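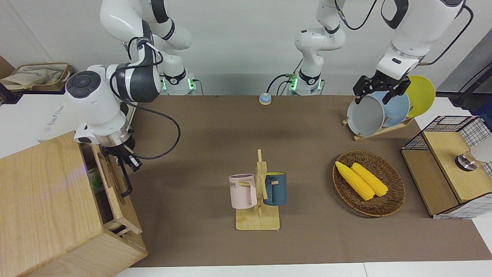 Benedek Bodnár wrote in to ask why his nodes still show the old public key a day after he rotated it, and whether the whole mesh has to come down to fix that. No, it doesn't. But the order of the steps matters and my last write-up skipped half of it. So, the full thing, start to finish.

Rotating WireGuard keys on a running cluster
Posted 05/03/2025 by Enikő Bodnár

Typing this between calls, sorry for the rough edges.

What you need

A cluster where node-to-node traffic already runs over WireGuard. Root on each node, or a privileged debug pod. wireguard-tools installed so you have the wg command. Something watching latency between nodes while you work, even if it's just ping in a second terminal.

My setup is Calis, our in-house agent that runs on every node and writes the WireGuard config. Yours will be called something else. The wg parts are the same everywhere, the agent parts you'll have to translate.

If your network plugin manages the keys itself, stop. Check its docs first. Most of them generate the key on the node and publish the public half for everyone else to read, and if you change the key by hand behind its back it'll either overwrite you or get confused. Confused is worse.

Step 1. See what you have

On any node:

wg show wg0

Your interface name may differ. You get the node's own public key, listening port, then a block per peer with its public key, endpoint, allowed IPs, last handshake and transfer totals.

Save that output from every node before touching anything. Text file, dated, somewhere that isn't on the cluster. Don't use wg showconf for this unless you want private keys sitting in your notes.

Check the handshakes. On a link with traffic it should be recent, a couple of minutes at most. A peer with no handshake line at all has never connected since the interface came up. Fix those first. Do not start a rotation with a broken peer, you'll never work out afterwards which problem is which.

Step 2. Drain the first node

kubectl cordon node-a
kubectl drain node-a --ignore-daemonsets

Add --delete-emptydir-data if it complains and you're sure you don't need what's in there. Be sure.

Can you skip the drain? Sometimes. The gap is short if your peers pick up the new key fast. Ours don't always. The agent polls every 20 seconds and on a bad day it misses one. Long-lived database connections mostly live through that, but our message queue didn't, back in August, and Zsolt Dudás spent his evening replaying jobs by hand. I drain now.

Step 3. Make the new key

umask 077
wg genkey > /etc/wireguard/new.key
wg pubkey < /etc/wireguard/new.key > /etc/wireguard/new.pub

The umask line is not optional. Without it the private key file can end up readable by everybody on the box.

Make the key on the node it belongs to. Don't generate the lot on your laptop and copy them over. I know it's quicker.

Step 4. Publish the public key, then swap

This is the part Benedek got stuck on. A peer in WireGuard IS its public key. There is no "update the key for this peer" operation. You remove the old peer and add a new one with the same endpoint and allowed IPs.

And allowed IPs can only belong to one peer at a time on an interface. So if you add the new peer with the same range while the old one is still listed, the range moves over to the new key right away, and the old entry stays behind with nothing in it. Looks harmless. It's what you see in wg show a day later and think the rotation failed.

On each of the other nodes:

wg set wg0 peer NEWPUB endpoint 10.0.4.11:51820 allowed-ips 10.42.1.0/24
wg set wg0 peer OLDPUB remove

Then on the node itself:

wg set wg0 private-key /etc/wireguard/new.key

Traffic to that node is down from the first of those commands until the last one. That's why it's drained.

If you use preshared keys too, they go on the new peer entry as well. Both ends. Forget one end and the handshake just never completes, no error anywhere useful.

With an agent: put the new public key wherever the agent reads it from (for us it's an annotation on the node object), wait for a poll, swap the private key. Then check the agent actually removes old peers. Calis didn't until the last release. If yours doesn't, run the remove line yourself.

Step 5. Check it

ping -c 4 10.42.1.1

from another node, to the tunnel side address. Then:

wg show wg0 latest-handshakes

Find the new key. You want a recent timestamp, not a 0. Zero means no handshake ever. Check from at least 2 other nodes, one of them in a different rack or zone if you have that.

A ping that works only proves small packets get through. Send a big one too:

ping -M do -s 1300 10.42.1.1

If small works and big doesn't it's MTU and nothing to do with your keys. It was probaly like that before you started.

Step 6. Make it survive a reboot

wg set only changes the running interface. Nothing is written to disk. If you use wg-quick, put the new private key in the conf file on the node, and the new public key in the conf file on all the others. Then reboot the drained node now, while it's empty, and run step 5 again.

Magdolna Jakab's team at Cedari skipped this and were fine for weeks, right up until a kernel update restarted everything with the old keys. Half old keys, I should say. Which was harder.

Step 7. Uncordon, next node

kubectl uncordon node-a

Wait for pods to land and go ready. I give it 300 seconds by the clock before moving on, even when it all looks good. One node at a time. No parallel runs, not even for the "unimportant" ones.

When the last node is done, delete the old private keys. shred doesn't mean much on SSDs, so just rm them and treat the old keys as dead. They are dead once no peer lists them, which is why the leftover entries matter.

If it goes wrong

No handshake after the swap – compare the public key the peers have with what wg show says on the node. Nine times in ten somebody pasted a key without the trailing = sign or with a space in it.

Handshake fine, no traffic – allowed IPs. Look for the old entry still holding the range, or the new one with nothing listed.

Works one way only – firewall, or the endpoint is wrong on one side. WireGuard will learn the endpoint from incoming packets, so the side that hears first looks healthy and the other one doesn't.

Totally lost – put the old private key back and restore the peers from the file you saved in step 1. This is why you keep the old key untill the end.

How often

We do it twice a year, plus any time someone with root leaves. WireGuard already changes its session keys by itself every couple of minutes, so this is only about the long-term identity key. If you've got a policy that says monthly, script it. Réka Erdős has a decent shell loop for steps 3 to 5, I'll post it once she's taken our hostnames out.

Benedek, for your case: run the remove line for the old key on each peer and you should be done. No downtime. Check the conf files after.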